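Flerdale G2: kit de garra manual com câmera para coleta de demonstrações

Categoria: Garras e efetuadores
Fabricante: Flerdale
Fornecimento: kit para montagem (peças impressas, ferragens e eletrônica)
Estado: em produção, lotes mensais

Visão geral

A Flerdale G2 é uma garra paralela operada à mão, com suporte de câmera integrado ao corpo. Destina-se à gravação de demonstrações de manipulação em oficinas domésticas e espaços compartilhados. O operador segura a garra, executa a tarefa e o registro em vídeo é usado depois para treinar a política de um braço com dedos de mesma geometria.

O projeto é de Niamh Quinlan e Harish Krishnan, desenvolvido na oficina compartilhada Wosthorpe. A revisão atual incorpora as alterações pedidas pelos primeiros montadores: canal em V mais fundo na almofada, rasgo para cinta no corpo inferior e acesso ao parafuso do pivô sem desmontagem do gatilho.

Conteúdo do kit

Corpo principal em PETG, duas metades
Par de braços em PETG
Par de almofadas em TPU com inserto texturizado
Par de pivôs em aço com buchas de bronze
Gatilho com mola de retorno
Suporte de câmera com rosca de 1/4 de polegada
Saco de parafusos M3 e M4, com 5 unidades de reserva de cada medida
Chave Allen de 2,5 mm
Gabarito de alinhamento dos dedos

Não inclusos: câmera, cartão de memória, cinta de punho, trava-rosca.

Especificações

Tipo: paralela, dois dedos, acionamento por gatilho
Abertura máxima: 100 mm
Curso do gatilho: 23 mm
Material estrutural: PETG, 5 perímetros
Almofadas: TPU 95A, substituíveis
Fixação da câmera: rosca padrão, ajuste de inclinação em 7 posições
Temperatura de uso: ambiente interno
Uso previsto: destro ou canhoto, com inversão do gatilho

Montagem

O tempo de montagem depende do acabamento das peças impressas. Quem compra apenas as ferragens e imprime o restante deve conferir o diâmetro dos furos dos pivôs antes de inserir as buchas. Furo apertado deforma a bucha e o braço passa a travar no fim do curso.

Sequência recomendada:

1. Remover rebarbas dos canais internos das duas metades do corpo.
2. Inserir as buchas com morsa ou prensa de bancada. Não usar martelo.
3. Montar os braços nos pivôs, sem aperto final.
4. Instalar o gatilho e a mola. O gancho curto da mola fica voltado para o corpo.
5. Fechar o corpo e apertar os parafusos M3 em cruz.
6. Encaixar as almofadas e alinhar com o gabarito.
7. Apertar os pivôs até eliminar a folga lateral e recuar um quarto de volta.
8. Fixar a câmera por último.

Para operação com duas mãos são necessárias duas unidades. A segunda deve ser montada com o gatilho espelhado, e as duas câmeras devem ficar na mesma posição de inclinação.

Calibração

A distância entre dedos é estimada pelo vídeo, a partir das marcas impressas nos braços. Grave uma sequência de abertura e fechamento completo no início de cada sessão. O script de calibração lê essa sequência e gera o arquivo de correspondência entre imagem e abertura. Se a câmera for removida ou a inclinação mudar, o arquivo anterior deixa de valer.

Marcadores de referência no ambiente devem ficar sobre superfície plana e fosca. Papel plastificado reflete as luminárias e prejudica a detecção. Persianas fechadas ajudam a manter a exposição constante entre uma gravação e outra.

Compatibilidade

Os dedos da G2 têm o mesmo perfil dos dedos do efetuador motorizado Cronin M. As almofadas são intercambiáveis entre os dois. A flange adaptadora para braços de terceiros é vendida em separado pela Brovico; na versão de julho a furação foi alterada, portanto flanges antigas exigem a arruela espaçadora.

Não há suporte para a G1. Os braços da G1 têm outro raio interno e o gabarito não encaixa.

Manutenção

Limpar as almofadas com pano úmido. Solventes atacam o TPU. Verificar o aperto dos pivôs a cada troca de almofada. O desgaste aparece primeiro no vértice do canal em V, e a almofada deve ser trocada quando a textura do inserto deixar de ser perceptível ao toque.

Uma gota de óleo leve nas buchas é suficiente. Graxa acumula pó de impressão e endurece o retorno do gatilho.

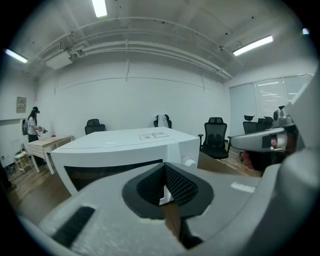 A garra pode ser usada com a câmera montada de cabeça para baixo?
Pode, desde que a rotação de 180 graus seja declarada no arquivo de configuração antes da calibração. Sem esse parâmetro, o script troca o braço esquerdo pelo direito.

Notas de montadores

Bríd Keane: "As buchas entraram justas. Passei o alargador à mão em um dos furos e resolveu. O gabarito poderia ser em metal."

Finbarr Buckley: "Montei duas. A mola da segunda veio mais dura e troquei pela do saco de reposição de outro kit. Fora isso, os dedos fecham paralelos."

Resposta do fabricante à segunda nota: as molas passaram a ser medidas aos pares nos pedidos de duas unidades.

Peças de reposição

G2-A: par de almofadas em TPU
G2-B: par de buchas e pivôs
G2-M: mola de retorno
G2-S: suporte de câmera
G2-F: saco de ferragens completo

Os arquivos de impressão do corpo e dos braços acompanham a compra do kit ou do saco G2-F. A licença permite modificação para uso próprio e em oficinas compartilhadas.

Envio e garantia

Os pedidos são separados às quartas-feiras. A garantia cobre ferragens e peças impressas pela Flerdale. Peças impressas pelo comprador ficam fora da cobertura, assim como almofadas com desgaste normal. Dúvidas técnicas devem ser enviadas a Úna Gallagher pelo formulário de contato, com o número do lote gravado na face interna do corpo.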